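Household Packing and Sorting Assistant (part-time), Trendetport Home Services

Small boxes, cartons, trays and bags: kitchen table work in private homes
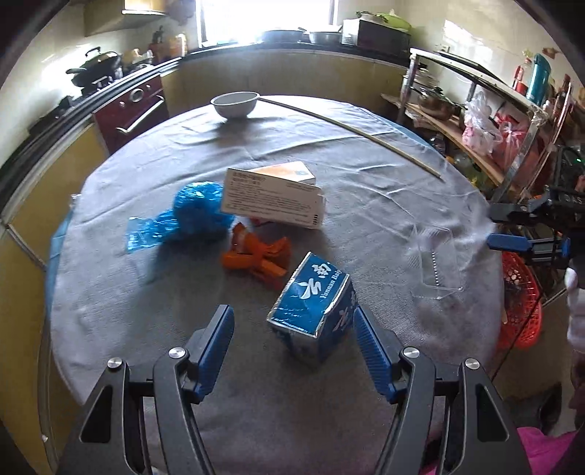
A past assistant wrote in her exit notes that the small stuff takes longer than the furniture ever does, and that new people should be told so before they sign up. Three hours on one kitchen table was a normal morning for her, most of it spent deciding which box a leaflet had come out of and whether an empty tray was still needed. She asked us to put that in the next ad, so we have.

Trendetport helps people clear, sort and pack their homes before a move or after a long stretch of things piling up. Furniture and large appliances are handled by a separate crew. This position covers what is left: the contents of kitchen drawers, bathroom shelves, hall closets and tabletops. We are hiring for two openings, both starting in June.

What the work is

You will work in a client's home with one other assistant. Most jobs begin in the kitchen, where we clear one table and use it for sorting. Items come to the table a few at a time. You put like with like, flatten or bag the packaging the client does not want, and pack the rest into labeled cartons.

A typical table holds health and household products in their retail boxes, plastic trays and inserts, plastic bags, printed leaflets, and single items that have lost their box. Many of our clients buy goods from more than one country, so labels may be in Chinese, Spanish, Korean or English. You do not need to read all of these. You do need to keep a box and its contents together and ask the client when you are not sure what something is.

Duties

Sort small household items by type and by room
Check that cartons are closed and that nothing is left inside a bag before it is thrown out
Set aside anything medical for the client to look through in person
Keep instructions and leaflets with the product they belong to
Write a plain contents label for each packed carton
Wipe down the table and shake out any cloth at the end of the shift
Fill in the one-page job sheet

We do not throw out medicine, papers, photos or keys under any circumstances. These go in the gray tub and the client decides. If the client is not home, the tub stays on the kitchen counter with a note -- it does not leave the house.

Hours and pay

Shifts run from 8:30 a.m. to 1:00 p.m. You can expect three or four shifts a week. There is no regular weekend work, but a Sunday shift comes up now and then before a big move and is paid at the higher rate. Pay is hourly and is discussed at the interview. Travel between two homes on the same day counts as paid time.

Training takes two shifts, both paid. The first is in our practice kitchen at the Michiels Building, Room 308. The second is on a real job with an experienced assistant.

What we are looking for

You should be able to stand at a table for most of a shift, with breaks, and lift a packed carton of up to 40 pounds. You should have clear handwriting. You should be comfortable working in other people's homes and leaving their business alone. Past experience in packing, stockroom, pharmacy counter, library or cleaning work is useful but not required. A second language is a plus.

A driver's license is helpful. Several of our assistants get to jobs by bus, and we try to match them with homes on their line.

We supply gloves, labels, tape, markers and cartons. Please wear closed shoes and clothes you do not mind getting dusty. Cartons are the Drakent medium size for almost everything, and the small size for glass and bottles.

Some things people ask

Do I have to bring my own car? No. The crew van brings the supplies and collects the packed cartons.

Is there heavy cleaning? No. Cleaning before or after a move is booked through Vitel, and their staff come on a different day.

Can two friends apply together? Yes, but each person needs to send an application, and we cannot promise the same shifts.

What if something gets broken? Tell the client and write it on the job sheet the same day. We take care of it from there.

How to apply

Send a short note with your name, the days you are free, the part of town you live in and any work you have done that seems close to this. A resume is fine but not needed. Applications can be dropped off at the front desk of the Michiels Building or sent through the form on our jobs page. Mark them "Sorting Assistant."

We will call people in for a short talk and a practice task at the table, which takes less than an hour in total. A background check is done before the first home visit, and we pay for it. Everyone who applies will get an answer, including those we do not call in.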